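Robótica de Serviço: apontamentos da aula
Unidade 6. Boas práticas na manipulação de têxteis junto de eletrodomésticos
Docente: Balthasar Schwaiger
Versão de junho de 2021

6.1 Âmbito

As regras desta unidade aplicam-se a manipuladores de dois braços com mãos multidedos que carregam e descarregam máquinas de lavar roupa de abertura frontal. Não cobrem máquinas de carga superior nem secadores. Seguem a numeração do guia interno Hirnari, usado também nos trabalhos práticos. Onde o guia remete para o protocolo Bernell, vale a redação deste último.

Distinguem-se três zonas: a zona de preensão (dedos e tecido), a zona de passagem (vedante e aro da abertura) e a zona de apoio (pavimento, cesto, mobiliário).

6.2 Regras para a zona de preensão

R1. A peça é segurada com dois ou mais dedos em oposição ou contra a palma. Não se admite a preensão com um único dedo enganchado na malha.

R2. Antes de qualquer deslocação, verifica-se se o tecido cobre as articulações. As malhas grossas formam dobras que ocultam a base dos dedos, e a estimativa de contacto tem então de ser obtida pelos sensores de corrente.

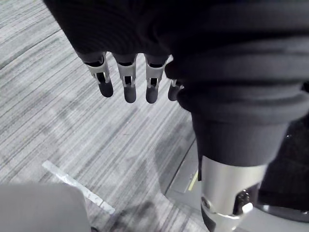 R3. O tecido pendente não deve tocar no antebraço do outro manipulador. Se tocar, interrompe-se o movimento e repete-se a preensão num ponto mais próximo do centro de massa da peça.

R4. A força de fecho é parametrizada por classe de tecido. No ficheiro de configuração Peven, a entrada 197 corresponde às malhas e a 179 aos tecidos lisos.

6.3 Regras para a zona de apoio

R5. O cesto fica ao alcance de, pelo menos, um dos braços, sem rotação da base. A altura do apoio é registada na folha de ensaio.

R6. A porta é aberta até ao batente antes de os braços entrarem no espaço de trabalho.

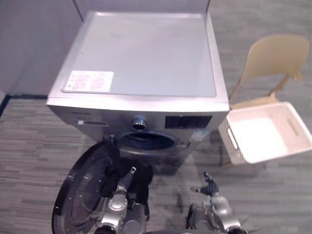 A avaliação do risco de colisão faz-se com o volume varrido completo e inclui as partes móveis do eletrodoméstico. O erro mais frequente nos relatórios dos alunos é modelar a máquina como um paralelepípedo fechado. Uma porta aberta para a esquerda, com um braço mesmo à sua frente, reduz o corredor de aproximação desse lado e obriga a planear a entrada da peça pela direita do aro. O mesmo vale para uma cadeira que sirva de suporte ao cesto: entra no modelo com o encosto e as pernas, e a sua posição é confirmada no início de cada série.

R7. Os cabos dos manipuladores são inspecionados antes de cada série. Um cabo assente no pavimento é tratado como obstáculo.

6.4 Regras para a zona de passagem

R8. Na introdução, o tecido é empurrado em dobras compactas. As pontas soltas são recolhidas antes da passagem pelo vedante.

R9. A mão não se apoia no vedante. O contacto do tecido com a borracha é admissível; o contacto dos dedos implica o registo do código 130 no diário de ensaio.

R10. Com a abertura parcialmente tapada pela própria peça, a câmara de punho deixa de servir para localizar o aro. Usa-se a última pose válida ou a câmara da cabeça.

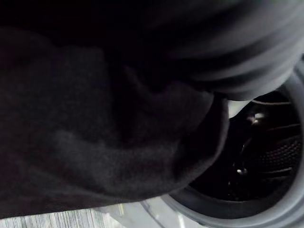 R11. Terminada a introdução, a mão abre-se por completo e recua segundo o eixo do tambor. Só depois se autoriza o movimento lateral.

6.5 Descarga

A descarga não é a inversão da carga. A peça pode estar enrolada noutras, e a força necessária para a extrair só se conhece durante a tração. O critério de Rainer, tratado na Unidade 5, fixa o limite a partir do qual se larga a peça e se tenta nova preensão.

R12. Uma das mãos puxa; a outra permanece aberta e fora da trajetória até a peça passar o aro.

R13. A tração faz-se por baixo e para fora, sem arrastar o tecido sobre a dobradiça da porta.

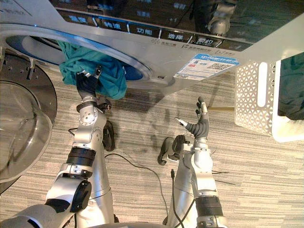 Figura 6.4. Descarga com a mão esquerda; mão direita aberta, em espera (R12).

6.6 Registo e trabalho para casa

Cada ensaio é identificado pelo número de série, pela classe de tecido e pelo modo (carga ou descarga). As interrupções por R3 contam como ensaio incompleto e não como falha.

Exercício 1. A partir do registo 1109, indicar que regras foram aplicadas e em que ordem.
Exercício 2. Redigir uma regra adicional para peças com fechos metálicos, no formato de R8 a R11.

Entrega até ao fim de julho, em papel ou por correio eletrónico.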